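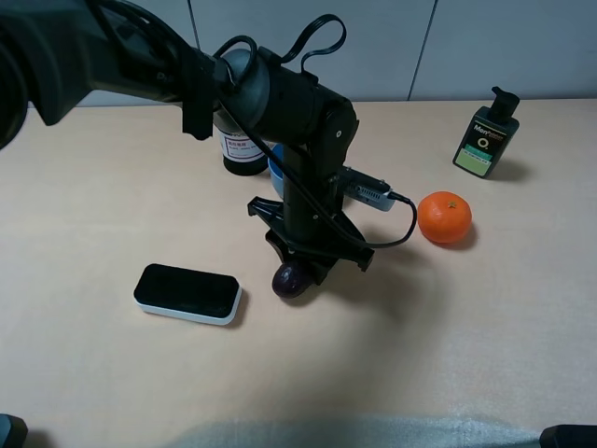
The porch stool is finished, or finished enough that I've stopped picking at it. I said back in May that I would post when it was done, so I'm posting on 22nd December with the second coat of wax on and the drop cloth still out.

For anyone who missed the earlier post, I bought two of the Imen stools from Desa, the small carved ones that are 19 inches tall and shaped a bit like an hourglass. They came to $232 for the pair with shipping. One went straight out on the porch next to the chair and has held a coffee cup every morning since. The other had a long water stain down one side and a crack in the foot. Desa gave me part of the money back and told me to keep it, and I put it in the garage and left it there all summer.

The crack was the easy part. I worked wood glue into it with a piece of thread, put a band clamp on overnight, and scraped off the squeeze-out in the morning before it got too hard. It still shows if you tip the stool over. I don't plan on tipping it over.

The old finish took much longer. It was some kind of thick clear coat and it had gone into all the carving around the waist. I started with sandpaper and quit after one evening, since I was rounding over the edges of the pattern. Then I used a gel stripper with a stiff nylon brush, three rounds of it, and got nearly everything out. A few spots down in the grooves stayed shiny. I went over the top with 121 small strokes of a card scraper. I know the number only from counting to keep myself from stopping early. After that I sanded the flat parts up to 400 grit, which was probably too fine. More on that below.

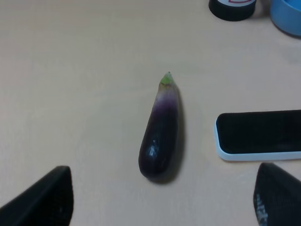

I wanted the color to start light at the top and end up close to black at the foot, with no line anywhere. Most of the dipped furniture I see in stores has a hard edge where the color starts, and I'm tired of that look. What I had in mind was closer to the skin on a small slender eggplant like the one in the photo – almost white just under the green cap, then a band of lavender and violet, then very dark purple for the lower two-thirds. I kept those proportions. If the dark part only covers the bottom third, a stool this short looks like it stepped in something. I tried it that way on a scrap board first and didn't like it.

I used dye, the Zellport powder that mixes with water. Two jars, a violet and a black. Stain would have hidden the grain and I had just spent a lot of time uncovering it. Brijesh Kanaujia, who turns bowls and sells them at the craft market in Salinas, told me to wet the whole stool with plain water first and work while it was still damp so the color would creep up by itself. That worked on the foot and the lower half. At the waist the carving drinks up more dye than the smooth parts do, and I got a dark ring there that I didn't ask for. I wiped it back with a wet rag and it improved, but it's still a shade darker than it ought to be.

About the sanding. Water dye raises the grain, so the smooth surface I was proud of turned fuzzy in ten minutes. Also the finer you sand, the less color the wood will take, and my top half came out patchy on the first pass. Next time I would stop at a coarser grit, wet it, let it dry, knock off the fuzz and then dye. I had read this. I did it the other way anyway.

The black went on last, full strength at the foot and thinned with more and more water as I moved up. I used a foam brush for the bottom and a folded piece of old T-shirt for everything else. The T-shirt was better and I should have used it for the whole job.
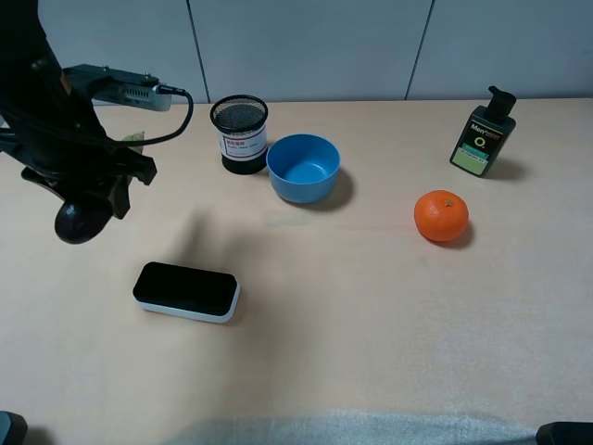
For the top coat I went back and forth. The porch is covered, but the rain blows in from the west side in winter, and wax alone isn't much protection. I put on two thin coats of a clear outdoor varnish in satin, let it sit for a week, and then waxed over it to take down what shine was left. The varnish made the violet warmer than it was when dry. I knew it would shift some. It shifted more toward brown than I expected, mostly in the middle band, and in evening light you could miss the purple altogether.

It's sitting beside the first stool now and they don't look like a pair anymore. I may do the other one to match, but that one has a perfectly good finish on it and I'm not in a hurry to buy more stripper. The jars are still half full. I'd like to try the same fade on a plain wooden planter before I decide, something with no carving for the dye to get stuck in.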